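I got to Geren a little after nine, with a bad coffee in one hand and the visitor form in the other, and Marlene Kuhlmann was already waving from the top of the stairs. She runs the perception group at Vikero, and she had promised us a whole morning on how their navigation software gets tested before it goes anywhere near a real hallway – which suited me fine, being the sort of person who reads the release notes first.

Most of the work happens in simulated apartments. They keep 500 of them, and each night the planner is sent through 3,000 short trips, with the depth estimates and the map saved at every step so that someone can go back over the bad ones in the morning. 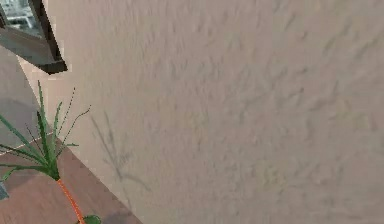
Plain walls, Marlene told us, give her team more grief than any cluttered kitchen. A stereo matcher wants something to hold on to, and a big stretch of plaster offers it very little. Thin leaves are nearly as bad, and so are shadows, which an older version of the map liked to mark as solid.

Jad Haddad then let us try the replay tool, and I'm afraid I hogged it! You drag a slider, the planned path redraws itself, and you can change the safety margin and watch the route swing wide. He had 71 trips still waiting for review and was very patient with us all the same. We broke for soup at noon, and I went back for a second bowl.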